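# Small Stuff, Big Help: A Gripper Study From the Sallatlow Lab

30 Nov 2024

I've been following the manipulation group at Sallatlow for a while now, mostly because they post their failures as happily as their wins (bless them), and this week they put out a short report I've been grinning about ever since. It's on teaching a two-armed robot to handle little things, the kind that roll off, tangle up or stick to each other, and the trick is that the robot isn't even in the room for most of the teaching. People do the work by hand, holding a gripper in each fist, and the robot learns from the recordings later.

Plenty of labs do a version of that, I know! What's new is the part the group calls Gesotton, a way of sorting the recordings before any training starts. Floor Claeys, who led the study, told me over the phone that she got the idea while sitting through hours of footage and noticing how much of it was people changing their minds. You reach for something, you stop, you turn your wrist a bit, you go in again from the other side. A robot that copies all of that learns to dither.

"We had a policy that was basically a very nervous person," she said, and I could hear somebody laughing behind her.

So Gesotton looks at how the two hands move in relation to each other and finds the stretches where the person has settled on a plan. Those get full weight in training. The hesitations stay in, but they count for much less, and the parts where both hands are just hanging around count for hardly anything. There's no one going through and labeling clips, which I was very glad to hear on behalf of grad students everywhere.

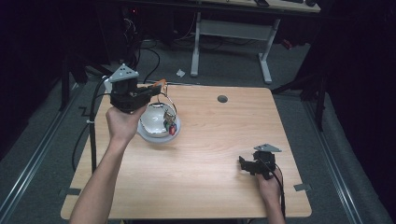
The bit I kept asking about was the second hand. In a lot of tabletop jobs one hand does the picking and the other mostly waits its turn, and I figured the waiting hand would be dead weight in the data. Pieter Goossens, who built most of the tracking side, says I had it backwards. Where a person parks the idle hand tells you a lot about what they mean to do next, so the sorting leans on it pretty heavily. When the group hid the idle hand from the method, the robot's grasps got sloppier, and it started bumping its own arms together. (He offered to send me the video. I said yes immediately.)

Now the numbers, because I promised my editor there'd be some. The team ran 100 trials on the robot with small mixed pieces it had to lift out and move, and it finished 77 of them without a person stepping in. The same model trained on the same recordings, minus the sorting, did clearly worse, and it took longer over the ones it did get. Claeys wouldn't let me round anything up or call it solved. Most of the misses came from pieces that were tangled together, so the robot would lift one and bring a friend along.

I asked whether a fancier gripper would fix that. Maybe, said Goossens, but he'd like to see better data first, and he has a pretty blunt opinion about people who buy their way around a bad dataset. I'll leave that one between us.

There are limits, and the report lists them plainly. All the testing was done on tabletops and with one robot. The sorting also gets confused by people who work very fast, since they never really pause and the method can't tell where one plan ends and the next begins. Claeys has one colleague whose recordings she had to handle separately for exactly that reason, and I'm told he takes it as a compliment.

Next up is a trial with Althorpe, a repair shop that wants help sorting tiny parts into trays. It's set for December, it'll run for two weeks, and the robot will be working on pieces it hasn't met before, which makes me nervous for it! The group also plans to release the sorting code, though Claeys wants to clean it up first and wouldn't give me a date. I tried more than once.

If you're in the area, Goossens is giving an open talk in the Stevens building the week after the trial wraps. Bring questions about the idle hand. He's got a lot more to say about it than I had room for here.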